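How to work alongside a hand-held gripper without losing your temper or your lunch break
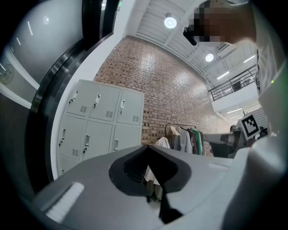

Two grippers on the go near the lockers, with the clothes rail behind.

When the laundry and garment room at Utalden went over to the Zodier system in May, we were told it would change everything. It has mostly changed where we put our elbows. You now do the job you did before, only with a gripper in your hand, and the recordings go off to teach a machine to do it later. These notes are for anyone starting on the floor.

Before you pick it up

Clear your station. The gripper is wider than your hand and has no idea where your tea is. Put phones, keys and drinks in your locker.

Check the marker card on top. It should be flat, clean and facing up. If it has a crease, swap it for a new one from the drawer under the Grecu screen. A bent card means the whole session is thrown away, and you will be asked to do it again by somebody who is very nice about it.

Open and close the jaws 5 times. If they stick, hand it in. Do not oil it. We have had a talk about the oil.

Picking up a garment

1. Come in from above and take the cloth by a seam or a collar. Loose cloth in the middle of a shirt slides out of the jaws.

2. Close slowly, then wait for a slow count of 3 before you lift. It feels daft for the first morning.

3. Lift straight up until the garment hangs clear of the table, then turn. Turning first drags a sleeve through everything you have just folded.

4. If you drop it, leave it where it lands and pick it up with the gripper. Using your free hand is quicker, and spoils the recording.

Working in pairs

Two people with a gripper in each hand need more room than two people. Stand at opposite ends of the rail and say "crossing" before you reach over. The old hands, who have hung shirts side by side in silence for years, found this embarrassing. They still say it, in a flat voice - it does save knuckles.

What counts as a day's work

The target for the room is 915 good pick-ups a shift. The first plan said 1,000, and was drawn up by people who had not tried it. Bad recordings don't come off your pay. They do show up on the Clurnomari sheet by the door, in orange, next to your station number.

Your wrists will ache in the first week. Swap to folding or tagging by hand after each hour, even if you are on a good run. That break was agreed with management and it's yours - you needn't ask for it.

As for whether the machine will have your job when it has learned it, the written answer is that no posts go before next May and that everyone on the floor will be offered training to run it. Keep your copy of the letter.

Putting it away

Wipe the jaws with a dry cloth, set the gripper on its charger and check that the charging light comes on. Then sign the sheet, using the pen on the string.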